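Broadcast Monitor (part-time), Lorkton Media Watch

Could you listen to a politician being interviewed over breakfast and still have your wits about you by lunchtime? We are looking for a patient, fair-minded person to join our small monitoring desk in Lorkton.

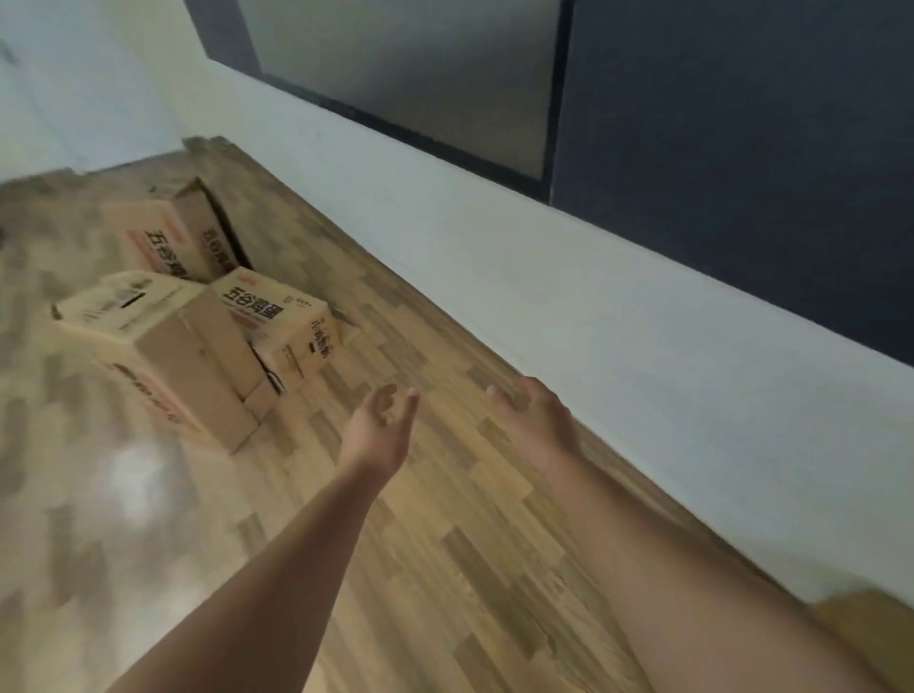
We have been following the way politics is talked about on radio and television for a good long while now, and the work has grown well past what our present team can manage between them. Last year we logged 714 political interviews and panel discussions across the morning and evening programmes, and we would dearly like to do more of the regional ones, which tend to get forgotten.

What we do, in short, is keep a record. Who was invited on, how they were introduced, whether their party or employer or think tank was mentioned, how long they were given to speak and what they were asked. If a guest is described as an independent expert on one programme and as a party adviser on another, we want both descriptions written down, with the times, so that anyone can go and check. Our reports are read by journalists, by teachers, by a fair few councillors and by members of the public who simply like to know who is talking to them. We take no money from any political party and we don't campaign for one.

About the job

You would be working 10 hours a week, spread over mornings to suit you, with the one fixed point being our Tuesday meeting at half past nine. We do try very hard to finish that by eleven, though I'm afraid Iolo Penry and I can both talk. Most of the listening and viewing can be done from home if you have a decent connection, and the rest is done at our office in Lorkton, where there is a kettle, a good supply of headphones and usually some cake.

The main part of the work is logging. You'll be given a list of programmes each week, and for each one you fill in a record in Getis, the database we use. It looks rather daunting when you first open it (I remember wanting to close it again straight away!) but Delyth Jarman will sit with you for as many sessions as you need, and most people are comfortable with it within a fortnight. You will also check a share of your colleagues' records, and they will check yours. Please don't be put off by this. We all miss things, and it is much nicer to have a mistake caught by a friend than by a programme editor.

Every so often there will be something extra, such as helping to answer a letter from a broadcaster who thinks we have got it wrong, or pulling together the figures for a report. Our next one looks at how guests from campaign groups are introduced, and there are 273 interviews in it still waiting for their second check, so you can be sure of a proper welcome.

Who we are hoping to hear from

You don't need a degree, and you don't need to have worked in journalism or politics. Eleri Gape came to us from a building society and Joris Jacobs from a school library, and I couldn't do without either of them. What matters a good deal more is that you listen carefully, write plainly and can spell a name correctly (or look it up when you can't).

You are very welcome to have political views of your own, and I should be surprised if you hadn't. We do ask that you can set them to one side while you are logging, and that you would be just as quick to note a misleading introduction given to someone you agree with. We can't take on anyone who is currently a candidate, an elected member or a paid employee of a party – if you have been one in the past, please say so in your letter and we can have a chat about it.

Some knowledge of Welsh would be lovely, as a number of the programmes on our list are in Welsh, but it isn't essential.

How to apply

Please send us a letter of no more than 2 pages telling us a little about yourself and why the work appeals. With it, please include a short piece on any political interview you have heard or watched lately, saying how the guest was introduced and whether you felt a listener was told enough about them. There's no right answer, and a few paragraphs will do nicely.

Applications close at noon on the last working day of January. We'll write to everyone, whether or not we are able to offer an interview, and if you'd like to talk it over first, do ring the office and ask for me. Mornings are best.

Meirion Hopkin
Monitoring Desk, Lorkton Media Watch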